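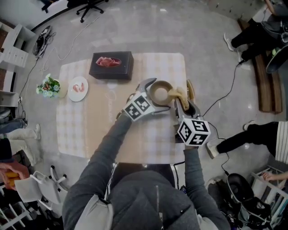
Débarrasser la table : où en est-on vraiment ?

Accueil | Carnet | Ateliers | Lectures | Contact

Publié le 29/12/19 par Pascal Engelhardt

On m'a reposé la question pendant les fêtes, entre le fromage et le dessert : est-ce qu'un robot pourra bientôt débarrasser à notre place ? Ma belle-sœur était sérieuse. Elle a un lave-vaisselle, un aspirateur qui roule tout seul, et elle ne voit pas pourquoi il manquerait encore le morceau du milieu.

Ma réponse est non, pas encore, et je vais essayer d'expliquer pourquoi sans faire trop long.

Prenez une tasse couchée sur une nappe, avec une chose molle qui pend par-dessus le bord. Une main humaine s'en occupe sans que la tête s'en mêle. Pour une pince, il y a déjà deux problèmes. La tasse est ronde, il faut l'entourer sans la faire rouler. Le tissu, ou tout ce qui se comporte comme du tissu, change de forme dès qu'on le touche. Il faut tenir l'une pendant qu'on s'occupe de l'autre, donc deux mains, et que les deux s'entendent.

Au travail, chez Hegyi, on a des bras qui prennent des pièces dans des bacs depuis des années. Ils le font bien. La pièce est toujours la même et le bac est vissé au sol. En août, on a changé de fournisseur pour les sachets de visserie, le plastique était un peu plus souple, et la cellule s'est arrêtée 1 239 fois en un mois. Stelios Lambrakis, qui s'en occupe, a fini par remettre une personne au poste. Elle y est encore.

Dans une maison, tout est plus souple que mes sachets. La nappe fait des plis. Le bouquet est trop près du bord. Il reste deux morceaux dans une petite assiette et il faut savoir si on les garde ou si on les jette. Les gens sont assis autour, leurs jambes dépassent, il y a des sacs et des câbles par terre.

Ce qui me paraît avancer, c'est la façon de montrer le geste. Plutôt que de programmer chaque mouvement, on met des pinces dans les mains de quelqu'un, il fait la tâche lui-même et on enregistre. Les cubes à motifs noirs et blancs servent à retrouver la position des pinces dans l'espace. J'ai essayé une heure avec une paire comparable. Le premier quart d'heure est pénible, on a l'impression de manger avec des moufles. Ensuite on ralentit et ça va mieux. J'ai quand même fait tomber une cuillère à peu près à chaque essai.

Piroska Vincze, avec qui je corresponds sur ces sujets, compte en répétitions. Pour un geste simple, toujours sur la même table, elle parle de 200 démonstrations. Si on change de nappe et de vaisselle, elle monte à près de 2 000, et elle ne promet rien pour le linge. Je n'ai pas de quoi vérifier ses chiffres mais ils collent avec ce que je vois à l'atelier.

Reste le prix. Un ami a acheté cet automne un petit bras de table de marque Trultell, 900 euros. Il soulève un gobelet vide. Il le repose aussi, quand le gobelet est à l'endroit prévu. Mon ami est content, il l'a pris pour bricoler et pas pour la vaisselle.

Mon pronostic, pour ce qu'il vaut : les cuisines de collectivité d'abord, avec des plateaux tous pareils et de la vaisselle qui ne casse pas. Les ateliers comme le mien pour les pièces molles, un peu après. La table du salon en dernier. Ma belle-sœur a trouvé que je manquais d'enthousiasme et m'a tendu la pile d'assiettes.

Je reparlerai des sachets de visserie quand Stelios aura testé les nouvelles ventouses.

Dernière mise à jour : correction du nombre d'arrêts de la cellule, merci à Sânziana Iordache.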